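Pilness Community Meals, progress report to the Warberg Fund, September 18, 2025

The grant paid for 396 lunches in this period against a target of 100 a month over 4 months. On paper we are nearly there. I would not read much into it — the count is of plates served, and the same people may be eating twice.

The claim that shared lunches cut loneliness is still untested. Our survey got 70 replies, most of them from regulars who already liked us.

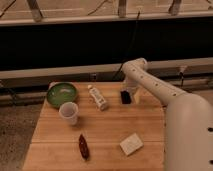 Jarmila Kopecký wrote back that the regulars are the point, and that a lunch doesn't need a survey to be worth cooking. Maybe so, but the fund asked for evidence and we have little.

The Clukham site has not opened. The lease is unsigned, and I would hold the second payment until it is.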